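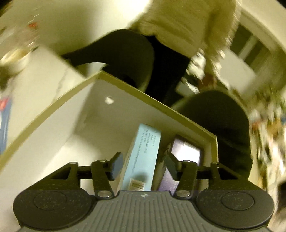 **HOW THINGS ARE MADE: Paper and Packaging**

# What Is a Cardboard Box Made Of?

Most homes have a cardboard box somewhere. It might have cereal in it, or shoes, or two smaller packages that came in the mail together. When it is empty, people fold it flat and put it out for recycling.

A box is made of paper. It may seem strange that paper can carry a stack of books or a set of dinner plates, because a single sheet of paper is easy to bend and easy to tear. The strength comes from how the paper is put together.

## Two kinds of cardboard

People use the word "cardboard" for more than one thing.

The first kind is thin and smooth. Cereal boxes are made of it. If you tear a piece and look at the edge, you will see that it is solid all the way through. Box makers call it **paperboard**.

The second kind is thicker. If you look at the edge, you will see a wavy line running between two flat lines. Shipping boxes are usually made of this kind, and its name is **corrugated board**. "Corrugated" means shaped into ridges and grooves. Some metal roofs are corrugated too.

Both kinds start out the same way, as wood.

## From tree to pulp

Wood is made of tiny fibers. A fiber is like a very thin thread, much too small to pick out with your fingers. In a tree, the fibers are held together by a natural glue called **lignin**. Lignin is one of the things that makes a tree trunk stiff.

To make paper, you have to get the fibers apart. At a paper mill, the bark is taken off the logs and the wood is cut into chips. The chips go into a huge tank with water and chemicals, and they are cooked under pressure. The cooking dissolves most of the lignin. What is left is a soft brown mush called **pulp**.

Trees with needles, such as pine and spruce, have long fibers. Trees with broad leaves, such as birch, have shorter ones. Long fibers tangle together well and make strong paper, so they are useful for boxes. Short fibers make paper that is smooth and good for printing on. A mill may mix the two.

Pulp can also be made from old boxes and old paper. The paper is stirred in a big tub of water until it falls apart. Staples and tape have to be taken out along the way. Many new boxes are made partly or completely from old ones.

## From pulp to paper

Pulp is mixed with a lot more water until it is thin enough to pour. Then it is spread onto a moving screen. The screen works like a kitchen strainer. Water drains through the holes and the fibers stay on top, lying across each other in a flat mat.

The mat is squeezed between rollers to press out more water. After that it passes over hot metal drums, which dry it. By the end it is paper, and it is wound up into a roll. These rolls are large. A person could not lift one, and forklifts are used to move them.

As the mat dries, the fibers cling to each other. That is why a sheet of paper holds together even when no glue has been added to it.

## Making the waves

Corrugated board is made on a long machine called a **corrugator**. Tineke Hoekstra ran the corrugator at the Masilela box plant for 20 years, and she now trains the people who run it.

"Visitors always want to see where the waves come from," she says. "There isn't much to look at. The paper goes in flat, you hear a lot of noise, and it comes out bumpy."

The waves are made by two big metal rollers with ridges on them, a little like two gears turning together. The paper is warmed with steam, which makes it easier to bend. When it is pushed between the rollers, it takes on their wavy shape. The waves are called **flutes**.

Next, glue is put on the tips of the flutes. The glue is made from starch and water. Starch comes from plants such as corn, wheat and potatoes, so part of every corrugated box is made from something that grows on a farm.

A flat sheet of paper is pressed onto one side of the flutes. Then another flat sheet is pressed onto the other side. These flat sheets are called **liners**. Heat sets the glue, and the board becomes stiff. At the far end of the machine, it is cut into large pieces called blanks.

## Why the waves help

Look again at the edge of a piece of corrugated board. Each flute makes a small arch. An arch is good at holding weight, because it spreads the push out to both sides and down. Bridges have been built with arches for a very long time.

Flutes do another job as well. If you stand a box upright, the flutes in its walls usually run up and down, like a row of small columns. They help the walls hold up whatever is stacked on top. If you turned the flutes sideways, the box would be much easier to crush.

There is also air between the flutes. The air takes up space without adding much weight. It gives the board a bit of squish, so a small bump on the outside may not reach what is inside.

Flutes come in different sizes. Large ones are good for cushioning. Small ones make a thinner board with a smoother surface. Some very strong boxes have two layers of flutes, with an extra liner in between.

## From board to box

A flat blank still has to become a box. A machine presses lines into it where the folds will go. These lines are called **scores**. If you have ever tried to fold thick card without a score, you know that the fold can go crooked.

The machine also cuts slots to make the flaps. The most common shipping box has 4 flaps on the top and the same number on the bottom. One narrow strip at the side is glued to the opposite edge, and that makes the blank into a tube. The tube is pressed flat again so that it takes up less room on a truck.

The box does not get its full shape until somebody opens it out, folds the bottom flaps and tapes them shut.

## Why are some boxes white?

Wood pulp is brown after it is cooked, mainly because some lignin is still in it. That is where ordinary brown boxes get their color. Nothing has to be added.

To make white paper, the pulp is bleached, which takes out the rest of the lignin and the color that goes with it. A white box may be white only on the outside. If you find one that is headed for recycling, tear off a corner and look. The middle and the inside liner could still be brown.

Stores sometimes choose white boxes because colors show up more brightly when they are printed on white.

## What boxes do not like

Water is the main problem. It gets in between the fibers and loosens their grip on each other. The starch glue gets soft too. A box left out in the rain will sag, and the bottom can fall out when you pick it up. Boxes for wet things, like some fruits and fish, may be coated with wax or plastic to keep water out. The coating makes them harder to recycle.

Even damp air makes a box weaker. Keabetswe Motaung, who looks after the storeroom at Masilela, keeps the finished boxes off the floor on wooden pallets. In July, when the air at the plant is at its stickiest, she checks the bottom layers every morning.

## Can a box be recycled forever?

No. Each time paper is turned back into pulp, some of the fibers break. Shorter fibers do not hold on to each other as well. After several trips through the mill, they are so short that they wash away through the screen with the water. For this reason, mills keep adding some new fiber to the old.

You can help by keeping boxes clean and dry. Greasy cardboard, such as the bottom of a pizza box, can be a problem, and towns have different rules for it. Ask a grown-up to check the rules where you live.

## Try it yourself

You can test flutes at home. You will need:

- 2 sheets of plain paper
- 2 cups or mugs of the same height (choose ones that do not break easily)
- some coins

**What to do**

1. Stand the cups a short way apart.
2. Lay one flat sheet across them like a bridge.
3. Put coins on the middle of the bridge, one at a time, until it falls.
4. Fold the other sheet back and forth into narrow pleats, like a fan. The pleats should run the long way.
5. Open the pleats a little and lay the sheet across the cups, so the pleats go from one cup to the other.
6. Add coins again. Write down how many each bridge held.

Now try turning the pleats so they run the other way – across the bridge instead of along it. Write down what happens.

## Words to know

**Corrugated:** shaped into ridges and grooves.

**Fiber:** a very thin thread, such as the ones found in wood.

**Flutes:** the waves in the middle of corrugated board.

**Lignin:** the natural glue that holds wood fibers together.

**Liner:** a flat sheet glued to the flutes.

**Pulp:** wood or old paper that has been broken down into loose, wet fibers.

**Score:** a line pressed into board to show where it should fold.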